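Chapter 7
Who Speaks for Foreign Policy? Critics, Experts, and the Public Record

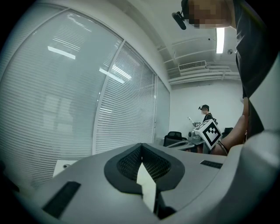
7.1 The Problem of the Outside Critic

Foreign policy is made by a small number of officials working with information that most citizens do not have. This creates a difficulty for anyone who wants to judge it. A critic outside government must argue from published material, from leaked or released records, and from the visible results of decisions. An official can always reply that the critic has not seen the full file. The reply may be true and still fail to settle the question.

This chapter deals with the outside critic as a recurring figure in political life. It asks what kinds of evidence such a person can use, how that evidence reaches readers, and under what conditions criticism changes what a government does. Chapter 6 treated the legislature as a check on the executive. The critics discussed in this chapter hold no office and have no power to subpoena, amend, or withhold funds.

The term "outside critic" will be used in a narrow sense. It refers to a writer or researcher who publishes sustained criticism of a government's conduct abroad, who is not employed by that government, and who is not a candidate for office. Journalists may qualify if their work goes beyond reporting single events. Retired officials are a mixed case and are taken up in section 7.5.

7.2 Three Sources of Evidence

Outside critics draw on three main classes of material.

The first is the open record: speeches, budgets, treaties, hearings, and official statistics. It is large and cheap to obtain. Its weakness is that it was produced for an audience, and a reader has to allow for what was left out.

The second is the released record, meaning documents once closed and later opened by law, by court order, or by the passing of a fixed period. Such documents were usually written for internal use and are often franker than public statements. They arrive late. A file opened a generation after the event can correct the history of a decision but cannot affect the decision itself.

The third is testimony, given by people who took part in events or were affected by them. Testimony can fill gaps that no document covers. It is also subject to error of memory and to the interests of the witness, and it should be checked against written sources where these exist.

A critic who relies on one class alone is exposed to a predictable objection. Work based on the open record is called superficial, work based on released files is called out of date, and work based on testimony is called partial. The strongest studies combine the three and say plainly which claim rests on which source.

7.3 A Model Case: The Fendano Agreement

The following case is used throughout the chapter. It is a simplified model, built for teaching, and the two states in it do not correspond to any real pair of countries.

The Republic of Lanance, a large state with a sizable navy, signs a port agreement with its smaller neighbor, Cultholm. The agreement gives Lanance the use of the harbor at Fendano for 28 years. The published text runs to 14 articles and describes the arrangement as commercial. Two annexes are withheld.

A writer in Lanance obtains the shipping register for Fendano, which is a public document. It lists 849 arrivals in the first year of the agreement. The writer compares the register with the navy's published schedule and argues that a large share of the arrivals served military supply. The government replies that the register does not record cargo and that the inference is unsound.

Consider what each side has shown. The writer has shown a pattern consistent with military use. The government has shown that the pattern does not prove it. Neither has produced the annexes, and only one of them could. The burden of proof becomes a political matter at this point, and readers will tend to assign it according to how far they trusted the government beforehand.

7.4 From Publication to Influence

A well-supported argument may have no effect. Influence depends on the route by which a work reaches people able to act on it, and this route can be traced separately from the quality of the work.

Awwad's ladder, named for the author of this textbook's first edition, separates four stages. At the first, a work is available to readers. At the second, it is cited by other writers. At the third, officials find it necessary to answer it. At the fourth, a policy is altered in a way that can be linked to the criticism. Most published criticism remains at the first or second stage. Movement to the third often follows an outside event, such as a scandal, a military loss, or a change of government, that makes an older argument newly useful.

The fourth stage is hard to document. Governments seldom credit their critics, and a change of policy usually has several causes. Students should be cautious with claims that a single book or article ended a program.

Key Terms

Outside critic
Open record
Released record
Testimony
Burden of proof
Awwad's ladder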